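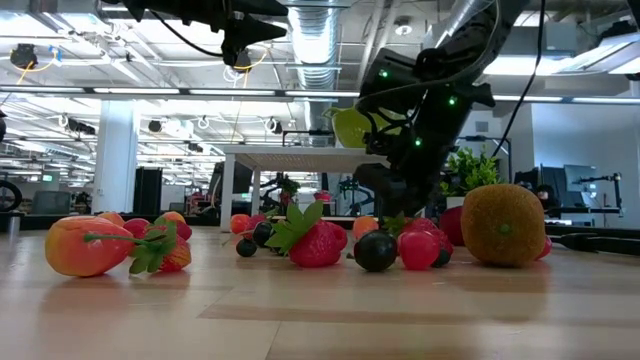 Fruit Additions in a Small-Batch Wheat Beer: Timing and Flavor
Final project report, Food and Fermentation Science
Suqin Tan, Hanyu Hou, Bok-nam Hyun
Supervisor: Hazel Marchetti
6 November 2019

1. Introduction

Fruit beers often taste weaker than their labels promise. Our group wanted to know how much of this comes down to when the fruit goes in. We brewed one wheat beer, split it into 4 equal portions and added peach puree to three of them at different stages. The last portion got no fruit and was used as the control.

The idea came from a visit to the Skaltside brewery in February. The head brewer there, Kaiwen Jiang, told us that they had moved their peach beer from a boil addition to a late addition and that regular customers had noticed. She did not have any measurements, so we decided to make some.

2. Method

The base beer was 20 liters of American wheat, brewed with equal parts wheat malt and pale malt. We used Petridis dry yeast because it has a fairly clean flavor and would not cover up the fruit. Hops were kept low, with a single addition at the start of the boil.

After the main boil, the wort was divided into four kettles:

Portion A: puree added for the last five minutes of a short second boil
Portion B: puree added at the start of fermentation
Portion C: puree added after fermentation had slowed down
Portion D: no fruit

All four kettles were given the same second boil so that the only difference was the fruit. Each fruit portion received 2000 grams of puree from the same case. We took gravity readings every morning until they stopped changing, then chilled the beer and bottled it.

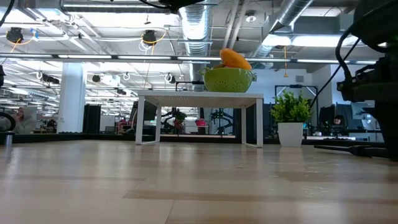 Tasting was done blind in the Pudstead teaching lab. Tasters scored each beer for peach aroma, peach flavor, sourness and overall liking. Glasses were marked with letters that did not match our portion letters, and the serving order was changed for each taster.

3. Results

Portion C scored highest for both aroma and flavor. Portion B came second on flavor but was hard to tell from the control on aroma. Portion A had a cooked taste that several people compared to canned pie filling – one of them liked it best for that reason. It was also the haziest of the four, probably from pectin set by the heat.

Sourness went up in all of the fruit beers. Overall liking was closer than we expected, and B and C tied.

4. Problems

The airlock on portion B clogged with pulp on the second night and we had to move the beer to a larger bucket. This may have let in some oxygen. We also lost more of portion C than planned when racking it off the fruit, so there was only enough for one tasting session. A mesh bag would help.

5. Next steps

We would like to repeat portions B and C with a larger batch and a second fruit. The Prorotbridge homebrew club has offered the use of its conical fermenter, and Hanyu is writing up the plan for that now.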